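옷걸이 과제 중간 정리: 손가락 패드와 데이터 수집

2019-12-02

동아리 로봇 조작반의 이번 학기 과제는 옷걸이다. 평평한 면에 놓인 플라스틱 옷걸이를 집어서 봉에 거는 것까지가 한 동작이고, 제한 시간은 15초다. 8월에 과제 목록을 받았을 때는 컵 쌓기보다 쉬울 거라고 생각해서 내가 골랐다. 그 판단에 대해서는 따로 적지 않겠다.

팀은 세 명이다. Gönül Yurt가 그리퍼 기구부를, Rianne Michiels가 학습 코드를 맡고 나는 데이터 수집과 기록을 한다. 이 글은 내 담당 부분 위주이고, 기구부는 Gönül이 설명해 준 것을 내가 이해한 만큼만 옮긴다.

먼저 수집 방식. 로봇 팔을 원격 조종하면 시연 하나에 시간이 너무 걸려서, 손에 드는 그리퍼로 사람이 직접 동작을 하고 그리퍼에 붙은 카메라로 기록한다. 팔에 다는 것과 손가락 형상이 같아야 하므로 기구부를 고치면 양쪽을 같이 고친다. 우리는 저장소 이름을 따서 손에 드는 쪽을 Orkley, 팔에 다는 쪽을 Dewulf라고 부른다. 이름에 뜻은 없다.

목표 시연 수는 200개였고 지난주에 채웠다. 채운 뒤에 Rianne가 전부 훑어보고 상당수를 뺐다. 이유는 대부분 같다. 잡기 직전에 손목을 너무 많이 튼다. 사람은 옷걸이 방향이 마음에 안 들면 무의식적으로 손목을 돌려 맞추는데, 팔 쪽은 마지막 관절의 여유가 그만큼 없다. 그래서 수집 규칙에 한 줄을 추가했다. 접근 방향은 출발 전에 정하고, 면에 가까워진 뒤에는 회전하지 않는다. 지금은 이 규칙으로 다시 모으는 중이다.

파지 위치도 통일했다. 처음에는 후크를 잡는 사람, 목을 잡는 사람, 아래쪽 막대를 잡는 사람이 섞여 있었다. 후크를 잡으면 봉에 걸 때 손가락이 봉과 부딪친다. 목은 짧은 원통형이라 잡은 뒤에 옷걸이가 목을 축으로 돈다. 남는 것이 곧은 막대 부분이고, 막대를 손가락 사이에 두고 양쪽에서 조이는 자세를 기본으로 정했다. 무게중심에서 벗어나서 들었을 때 기울지만, 기우는 방향이 매번 비슷하니 학습에는 이쪽이 낫다는 것이 Rianne의 의견이다.

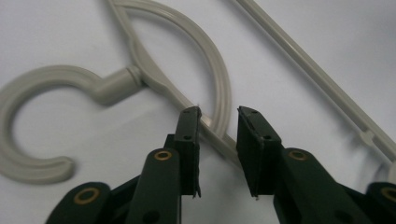

막대 파지 접근 자세. 두 패드가 막대 양옆에 있고 아직 닫지 않은 상태.

손가락 쪽은 여전히 손볼 곳이 많다. 링크는 짙은 녹색이고 끝에 검은색 패드를 붙인다. 패드 아래쪽 가장자리가 조금씩 뜯기는데, Gönül은 면에 끌리면서 생기는 마모라고 보고 있고 나는 자를 때부터 단면이 거칠었다고 보고 있다. 확인하려면 새 패드를 끼우고 횟수를 세면 된다. 다음 주에 한다. 여분 패드는 8개 남았다.

패드가 두꺼우면 면에 붙은 막대 밑으로 끝이 들어가지 않고, 얇으면 조일 때 휜다. 현재 두께는 그 중간에서 타협한 값이고 최적이라는 근거는 없다. 끝을 비스듬하게 깎는 안도 있었지만 다른 과제에도 같은 손가락을 써야 해서 보류했다. 깎은 패드를 따로 만들어 교체식으로 쓰자는 말도 나왔다. 대회 규정에 과제 사이 교체를 금지하는 항목이 있는지는 아직 찾지 못했다. 규정집을 읽은 사람은 댓글로 알려 주면 좋겠다.

영상 쪽 문제는 대비다. 연한 회색 옷걸이를 흰 면 위에 놓으면 윤곽이 잘 안 산다. 내 눈으로는 옷걸이 밑에 생기는 그림자와 테두리 턱에 걸리는 빛으로 형태를 구분하게 되는데, 모델도 그림자에 기대고 있다면 조명이 바뀌는 순간 무너진다. 대회장인 Gustalmont 체육관의 조명은 천장이 높고 여러 방향에서 들어온다고 들었다. 대책은 두 가지를 생각하고 있다.

하나는 조명 조건을 바꿔 가며 다시 모으는 것이다. 스탠드 위치를 시연 묶음마다 옮기고 묶음 번호를 기록한다. 손은 많이 가지만 확실하다.

다른 하나는 학습 단계에서 밝기와 대비를 흔드는 것이다. 이건 Rianne가 이미 넣었다. 다만 그림자의 방향은 이 방법으로 바뀌지 않는다. 그래서 둘 다 하기로 했다.

카메라 시야에 손가락이 크게 들어오는 것도 한동안 논쟁거리였다. 화면 아래쪽을 꽤 가린다. 카메라를 올리면 덜 가리지만 막대와 패드 끝의 간격이 작게 잡혀서 닫는 시점을 판단하기 어려워진다. 시험해 본 결과 지금 위치를 유지하기로 했다. 가장자리 왜곡은 보정하지 않고 그대로 넣는다. 수집과 실행에 같은 렌즈를 쓰므로 일관되기만 하면 된다는 판단이다.

학습은 한 번에 3,000 에폭까지 돌려 봤다. 손실은 그 전에 이미 평평해졌고 그 뒤로는 전기만 썼다. 다음부터는 중간 체크포인트를 팔에 올려서 실제 성공률을 보고 멈춘다. 성공률 표는 재수집이 끝난 뒤에 올린다. 지금 수치는 규칙이 바뀌기 전 데이터가 섞여 있어서 비교할 기준이 못 된다.

남은 일 목록.
- 새 접근 규칙으로 재수집 (나)
- 패드 마모 확인, 링크 나사 풀림 점검 (Gönül)
- 체크포인트별 평가 스크립트 (Rianne)
- 후크가 반대 방향으로 놓인 경우의 시연 추가 (전원)
- Inddale에 주문한 고정용 볼트 수령. 지난번처럼 규격이 다르면 바로 반품

마지막에서 두 번째 항목은 아직 시작도 못 했다. 옷걸이를 뒤집으면 막대까지의 접근 경로가 길어져서 제한 시간 안에 들어올지 모르겠다. 이번 주 모임에서 초시계로 먼저 재 보고, 시간이 넘으면 접근 속도부터 다시 정할 예정이다.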